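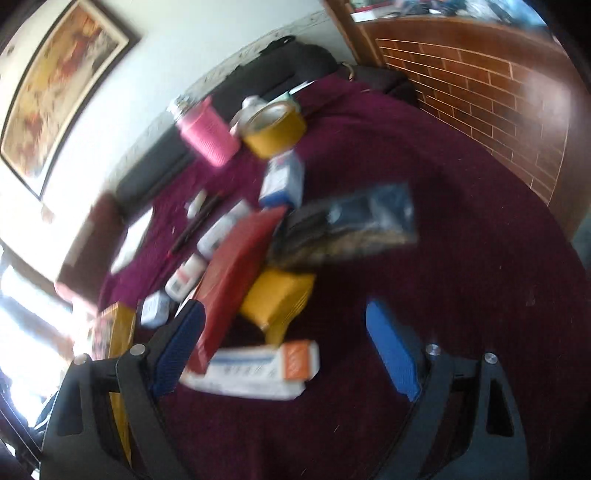 Print | E-mail

17/11/2020
Workshop notebook, Nautiyal room
Entry: A. Bouzid

The contents of the Funis cupboard were moved to the round table for sorting. Boxes are to be grouped by size and the small bottle kept upright. The yellow tape is to be returned to the Skakance drawer after use. Pens and loose paper do not belong with packaged goods and should go to the desk.

Brijesh Semwal is asked to check the labels against list 46 before anything is shelved. Shelf 2 remains reserved for Wata items. The maroon cloth stays on the table.

Print | E-mail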